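Search this site
Enter keywords

# Taltik phone resale prices: data card

Dec 24, 2019, by Darlene Beaudoin

3,816 listings for used phones, one row each. Columns are model, color, stated condition and asking price. Sale price is missing, so please stop calling this a record of what phones sell for. An asking price is a wish.

The condition field comes from sellers, and I don't trust it. "Like new" covers far too much. I reread 200 listings against their own text and changed the grade on plenty of them.

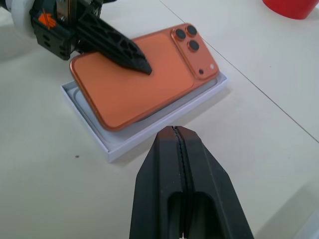
Lorne Lachance thinks I am too hard on the sellers and that most of the bad grades come from the Bodis import, which turned blanks into "good." He may be right. I have asked for the raw file since May.

Known gaps:

- Jostus listings have no dates
- 3 models share one code

Don't fit a price curve to this and send it to me.

We use cookies. Accept | Manage settings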